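Joinery notes: glazed doors and timber movement

The December issue of this newsletter covered solid panels. Several readers then wrote in about glazed doors, where the same rules apply with less room for error.

Timber takes up moisture across the grain and changes very little along it. A stile 10 cm wide will swell and shrink through the year, and the glass beside it will not. If the pane is cut tight to the rebate, the load goes into the corner joints first and the glass second. Leave a gap on every side and let the bead hold the pane.

Clotilde Royer, who runs the bench room at Pleteo, cuts her panes 5 mm under the rebate size in each direction and sets them on small cork pads. She does not use hard putty indoors. A flexible strip grips well enough and can be lifted out when a pane has to be replaced.
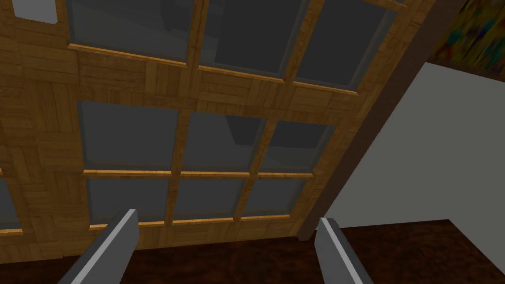
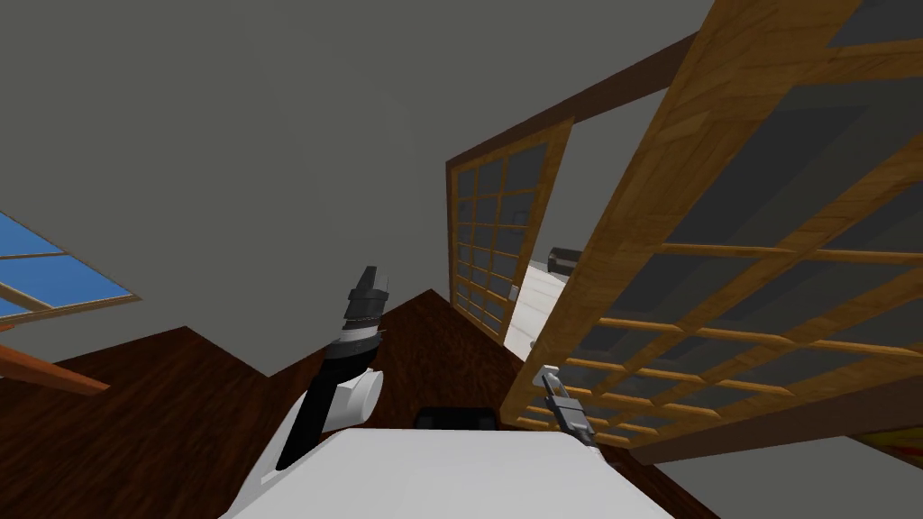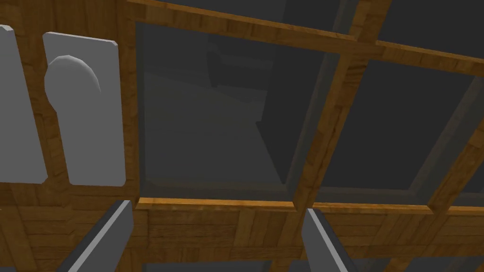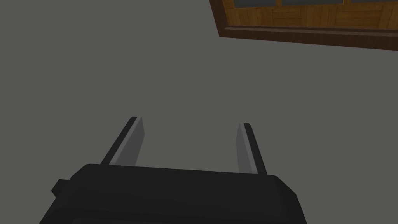 Reading time: 2 minutes

Block-pattern facings need separate treatment. The grain runs in two directions, so each small piece moves against its neighbour. Thin blocks on a stable core give little trouble. Thick blocks glued to solid timber tend to open at the joints after the first heating season. Afshin Kermani tested both types for the Gernemum workshop, using 30 sample boards kept in a heated store. All the boards that failed were of the thick type, and most of them failed near the ends.

Finish both faces of a door with the same number of coats. A door sealed on the front only will cup, and no hinge will correct it. Run the finish into the rebates before glazing, and let it harden fully before the beads go in.

Handles should be fitted last. Drill through from the face with a backing block clamped behind, and keep the screws clear of the corner joints.

The test notes from Gernemum are kept in the Tristora reading room and can be copied on request. The next item in this series deals with hinges for heavy doors.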